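Record Fair Stall and Listening Corner: Pre-Opening Checklist, With My Comments
Skosham Hall, walk-through done 6th October

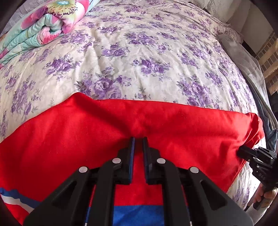 Sheet 2 of 4

Hi all, me again. Same form as last time, filled in as I went around with a clipboard and a coffee. Where I've put OK it's OK. Where I've put FIX somebody needs to do it before doors, and where I've put WATCH I'm just a bit twitchy about it.

POWER AND CABLES

1. Extension leads in good shape, no tape repairs. FIX
The long orange one is still in the box from February with electrical tape around the plug end. I've tied a knot in it so it can't get used by accident. Please bin it. We have the Holico reel as a replacement and I checked every socket on that.

2. No lead plugged into another lead. WATCH
Fine when I looked, but the amp for the listening corner wants to be on the other side of the pillar and I know how that goes. If you need more reach, use the reel. Unwind it all the way, even if you only want a few feet of it! They get warm when they're left coiled.

3. Cables across walkways covered. FIX
We've got rubber cover for the main aisle and none for the gap by table 7. Ravindra thinks there's a spare length under the stage. I had a look and found two folding chairs and somebody's umbrella, so keep hunting.

4. Turntables and amps tested and tagged. OK
Both decks done, tags readable. The Jurix amp has a new fuse in it and the old one is taped inside the lid, so don't go putting it back in. Test sheet number is 346 if the hall asks.

RACKING AND TABLES

5. Table legs locked. OK
Pushed down on every one. Table 4 has a stiff catch, give it a good shove until it clicks.

6. Crates no more than two high. WATCH
Vinyl is heavy, heavier than people think, and a full crate of 12-inch coming down on a foot will ruin your weekend. Two high on the floor, one high on the tables. The box sets go flat in the low rack — I know they look nicer standing up on top, but they slide.

7. Tall CD rack fixed or weighted. FIX
It rocks. I leaned on it the way a customer would and it came with me. Kanchan has the brackets and says she can get there early with a drill. Until it's done, leave it empty, please.

8. Glass-front cabinet. OK
Lock works, hinges good, no chips on the edges. Key 218 is on the green tag. This is where the signed Tyagi test pressing lives, and it's staying in there unless one of us is standing right next to it.

EXITS AND FIRE

9. Both exits clear and opening freely. OK
The side door sticks at the bottom but opens with one push. I did it five times to be sure. Anyone who parks a hand truck in front of it will hear from me.

10. Extinguishers in date. OK
Foam by the kitchen, CO2 by the stage. The CO2 is the one for the amps. Pins in, needles in the green.

11. Posted capacity visible. FIX
The sign has fallen down behind the radiator. I could see the corner of it but my arm's too short.

SOUND

12. Listening corner volume. WATCH
I played side one of something loud with the dial where we had it last time and could still talk over it at the next table. Good enough for me. Put a strip of tape on the dial at that spot so it doesn't creep up in the afternoon (it always creeps up in the afternoon). Headphones need wiping between people, and the wipes are in the cash box.

13. Speakers stable on stands. OK
Sandbags on the feet, pins through. One pin is a bolt, a proper one, and it fits snugly.

FIRST AID

14. Kit stocked. FIX
Low on Band-Aids again. Cardboard sleeves give terrible paper cuts and we get through them. Gloves and eyewash are fine.

15. Accident book present. OK
On the shelf by the kettle, with a pen on a string.

So that's five FIX and three WATCH. Once yours is done, write your initials next to it on the paper copy and text me so I can stop fretting. Hall door code is with Ravindra, booking reference is 1407. I'll do a second walk-through before we let the dealers in, mostly items 3 and 7.

Sheet 3 is parking and unloading, and Kanchan has that one.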